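Mockus se perderá el inicio de la pretemporada

03/08/2022

El lanzador zurdo Gunārs Mockus no viajará con el Sandora a la concentración de Nondale. El club comunicó esta mañana que sufre una inflamación en el codo izquierdo y que estará 2 semanas sin lanzar. Después se le repetirán las pruebas y el cuerpo médico decidirá si puede volver al montículo.

Mockus notó las molestias el domingo, en la cuarta entrada del partido contra el Pornedetti. Había hecho 70 lanzamientos y pidió el cambio él mismo. La resonancia no muestra rotura de ligamentos, según el parte del club, aunque sí líquido en la articulación.

«Me dolía al soltar la curva y no quise seguir. Con la recta no tenía problema, pero así no se puede lanzar un partido», dijo a la salida de la clínica.

Es la segunda baja larga del zurdo desde que llegó al equipo. En noviembre se operó del hombro y no reapareció hasta bien entrada la primavera. Esta temporada llevaba nueve aperturas y era el único abridor que no se había saltado ningún turno.
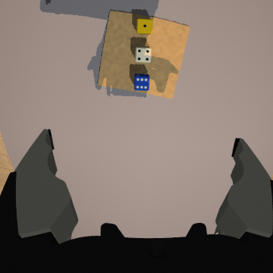

Tres dados sobre un tablero de color arena, el amarillo con el uno hacia arriba.

La entrenadora, Merike Pētersons, confirmó que su puesto en la rotación lo ocupará de momento un jugador del filial, que saldrá de entre los dos que entrenaron ayer con el primer equipo. «No vamos a fichar a nadie por dos semanas. Si la cosa se alarga, hablaremos», explicó. Pētersons tampoco descarta usar a varios relevistas en un mismo partido – ya lo hizo el año pasado contra el Kļaviņa y ganó.

El calendario no ayuda. El Sandora juega en Nondale dos amistosos en tres días y a la vuelta recibe al Kļaviņa, con el que está empatado en la tabla. Mockus hará el trabajo de recuperación en casa, con bicicleta y ejercicios de antebrazo, y se reunirá con el grupo al regreso de la concentración.

Quedan 200 entradas para el amistoso del sábado. Se venden en las taquillas del campo de Nondale hasta una hora antes del partido, y los socios entran gratis con el carné. El autobús de la afición sale a las 9 desde la puerta sur del estadio – quien quiera plaza debe apuntarse en la oficina del club antes del viernes por la tarde.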